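From: Mahsa Arabzadeh
To: clollville-gardeners
Date: 28 Nov 2023
Subject: Re: [clollville-gardeners] Garlic in the ground too late?

Anong Ruangrit wrote:
> Hi all, I still have a bag of seed garlic on the kitchen counter
> and I feel terrible about it. The ground isn't frozen yet but
> it's close. Do I plant now or keep it for spring? Also, is anybody
> doing the Andex bulk order again? I'd go in for straw and maybe
> some of the row cover.
> Anong

Anong, plant it! I've put garlic in with numb fingers and a flashlight between my teeth and still pulled decent heads in July. If you can get a trowel in, you can get a clove in. Go a little deeper than you would in October, maybe three inches, pointy end up, and pile the straw on right after. Mine usually don't show any green until spring when I plant this late, and they catch up fine.

Spring planting works too, sort of. I tried it the year we moved (the bag got lost in a box marked "bathroom") and got a lot of single round bulbs with no cloves in them. Tasty, but annoying if you were hoping to save some for seed. I replanted the rounds that fall and they made proper heads the next summer, so even that wasn't a loss.
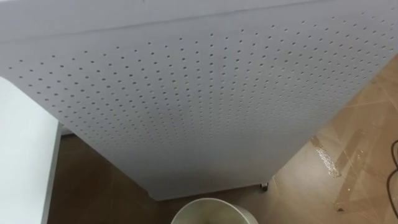 Which kind did you get? If it's the Sultisia, break up the heads the same day you plant, because the cloves dry out fast once they're apart. I have around 100 of those in the long bed by the fence and another 20 of a purple one I got from my sister-in-law in Jitpraphai, name unknown, hot as anything raw. Happy to swap you a few heads next summer.

About Andex - yes, I'm doing the order again, and so far it's straw for five of us. They want $155 for delivery no matter how much we get, so the more people the better. Row cover comes on the big roll, 1000 feet, and last time we cut it up on my driveway in a wind, which I'd like to never do again. If somebody has a garage we can borrow for an hour, speak up.

Send me your numbers off list please, my inbox is easier to search than the archive. And does anyone still have my broadfork? Orange handles, went out in May and I've forgotten who asked for it.

Mahsa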